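When Krishnamoorthy Pillai drew up Talura's budget for the year, the two arms were the easy line. Spares, cabling and bench time were harder, and he set aside 300 hours for setup alone. 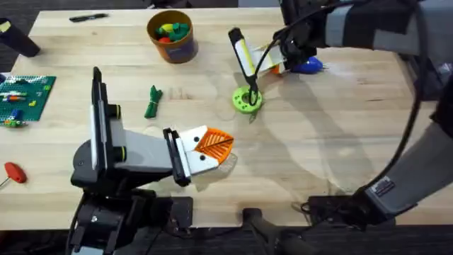
BUYING AND BUDGETS

The arms work over a pale wooden table, among toy bricks and small plastic parts. Osaze Garba wants a second bench at Tretham by November. Pillai has agreed to 200 hours for it - fingers and spare cables come out of a separate fund.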